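Wellar Two-Arm Bench Package: ten months in, and what I'd budget differently

I promised a few people I'd write this up once the first round of bills had settled, so here goes. I run a small shop that does sorting and kitting work (think party favors, pet toys, subscription box filler), and last October we bought the Wellar bench package. Two arms, two parallel grippers, mounting plates, a controller, and a license for the teaching software. I'm not an engineer. I can read a wiring diagram if you give me coffee and leave me alone, and that's about it.

We looked at three sellers. Morgan had the nicest demo and a quote that made me laugh out loud in the parking lot. Kukier had a single-arm setup that was a lot cheaper, and I came very close to signing for it. What pushed me to two arms was Balakrishnan Iyengar, who does our install work and has put in more of these things than I've had hot lunches. He told me to lay out a real table with real bins and pretend to be the robot for an hour. I did, with one hand behind my back, and I hated it! Everything was a reach. So, two arms.

Now the money part. The package price covers less than you'd like. Ours came with the arms and the plates to bolt them down, and then you're on your own for the table, the surface, the frame, the bins and (this one hurt) the cabling. My first budget had a line that said "misc. electrical" with a number I'm too embarrassed to print. The real total for cables, power strips, clips and the extra length we needed was $1,314. Please give cables their own line. Give them their own page!

Balakrishnan's other piece of advice was to start with the dullest job you can think of. For us that's tennis balls into colored tubs, the dog toy line basically, and we still go back to it every time we change a setting or swap a gripper part.

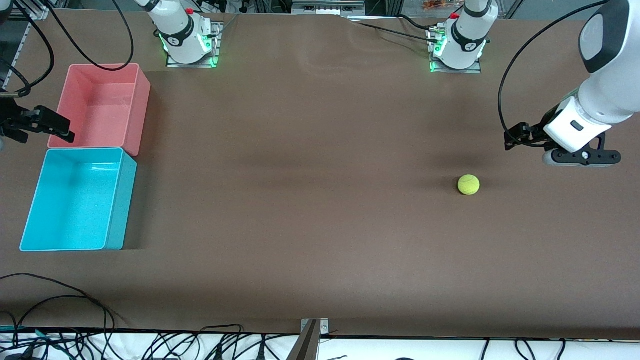
The table covering is a good example of a cheap thing I got wrong. I went for a brown sheet with a soft matte look, mostly on price, and laid it myself one evening. If I were doing it over I'd pay for someone to fit it properly, because mine has never sat completely flat and I notice it every single morning. The arms don't seem to care much. I do.

Bins, on the other hand, go cheap and go bright. I priced "automation-ready" totes from Zaston and they wanted $80 apiece, and I'm sure they're lovely totes. We use plain plastic tubs in loud colors and I've had no complaints. Strong colors also make life easier for the people on the floor, since you can yell "the pink one" across the room and everyone knows what you mean.

On to the arms. I like them a lot. They're quieter than I expected and the teaching software is friendly enough that my packing lead was making her own routines in the second week. The green lights around the base are easy to see from across the shop, which sounds like a silly thing to praise until you've walked back and forth all day checking on a machine. The parallel grippers are fine for balls and boxes. For anything floppy, forget it, you'll be buying different fingers, and those aren't in the package either.

Gripes? The manual is bad. The software license renews yearly and the salesman mentioned this exactly once, quickly. Support answers email well but the phone line is hopeless before 10 in the morning our time, and guess when things go wrong. And the footprint is bigger than the brochure suggests. Plan for space behind the table as well as in front, or you'll be crawling under there with a flashlight like I was.

If you're putting numbers together, my suggestion is to take the quote for the package and treat it as 75 percent of what you'll spend in year one. That would have landed me very close. I'd also hold back a bit for a second set of gripper fingers and for a day or two of installer time a few months in, when you finally understand what you should have asked for at the start.

Would I buy it again? Yes, and I'd still pick it over the Kukier for our kind of work. If you only ever move one thing from one spot to another, save your money and get the single arm. Four stars out of five. I'd bump it up if they rewrote the manual.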